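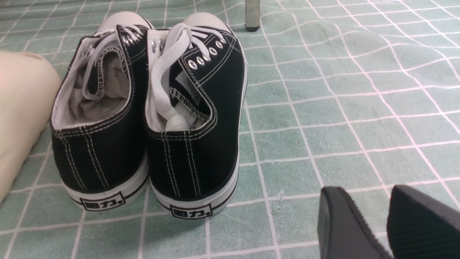
Looking after the shoe rack arm: weekly and monthly tips

By Rosalba Ruggiero
Updated December 9, 2021

These notes cover the Kekivholm cell, where the arm picks shoes up off the mat and puts them on the rack. Most of the jobs take a few minutes and need only a cloth, a hex key and a soft brush. Switch the arm off at the wall before you put your hands near the fingers. It will sag when the power goes, so park it low first.

Gripper fingers

Wipe both pads with a damp cloth at the end of each day and dry them with a second one. The ribbed face holds on to fluff from canvas and laces, and once the grooves fill up it starts to slip on rubber soles. A dry toothbrush clears them. Don't use furniture polish or anything with silicone in it.

Check the finger screws every 200 picks. Nip them up by hand with the short end of the key and stop when they feel firm. If one finger sits lower than the other when they close, slacken both, close the gripper on a piece of card and tighten them again.

The wrist camera

Breathe on the lens and wipe it with a glasses cloth. If the picture still looks milky, check the inside of the cover as well. Run the short calibration after any knock, and after every change of fingers. Ours is saved as program 1633 and takes 20 minutes with the mat clear.

The mat

The grid is useful for putting shoes back in the same spot between runs, so it wants to lie flat. Ripples bend the lines and can lift a heel enough to spoil a low grasp. Roll the mat up the other way overnight, or lay it face down somewhere warm. Sweep before you start - grit under a sole makes the shoe skate when the finger touches it.

Shoes

Tuck long laces inside. A loop hanging over the side will catch on a fingertip sooner or later. Canvas shoes keep their shape better with crumpled paper in the heel, and the gripper can then take hold of the back without folding it. Foam slides need less force than canvas. Start low and go up a step at a time until the slide lifts without turning.

Start each pair with the toes towards the rack. Leave a gap of at least 6 cm between one pair and the next so that the open fingers can get down beside a shoe.

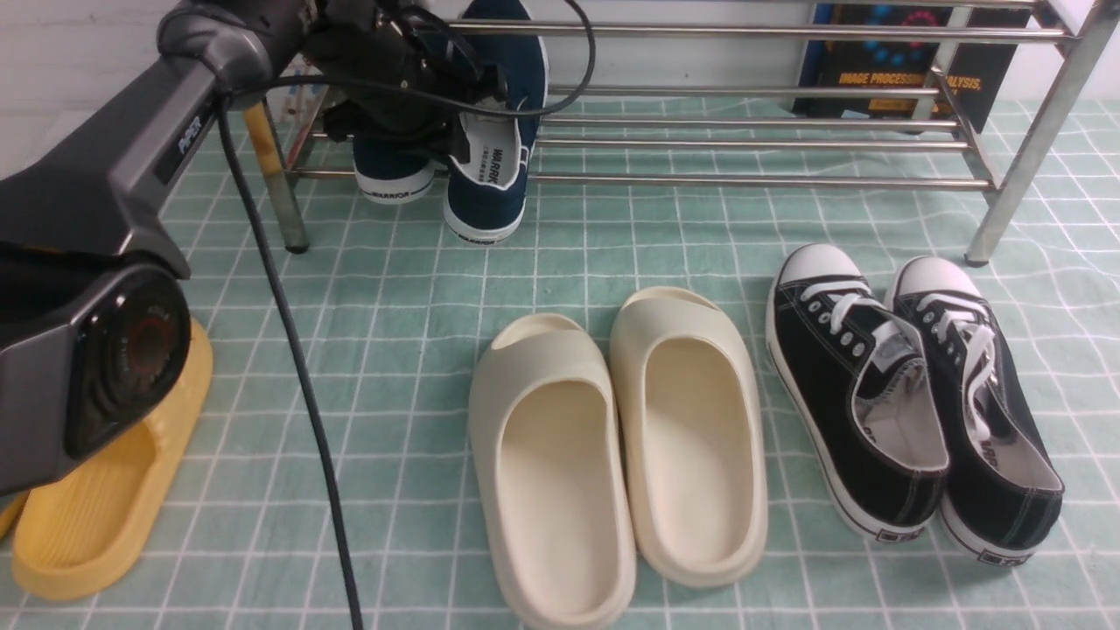 Cream slides and black canvas shoes on the mat, with the gripper over the navy pair on the rack.

Rack and cables

Push down on the rack with both hands before the first run. If it rocks, look at the rubber feet, as they work loose and get left behind when the rack is moved. Mark the foot positions on the mat with small bits of tape. Moving the rack by a finger's width is enough to make the arm tap a rod on the way in.

Move the arm slowly through its full reach and watch the cables all the way. They should follow without pulling tight, and no slack should drag a shoe along. Look closely at the bundle behind the gripper, where the sleeve rubs first. Replace cable ties in March, even if they look sound.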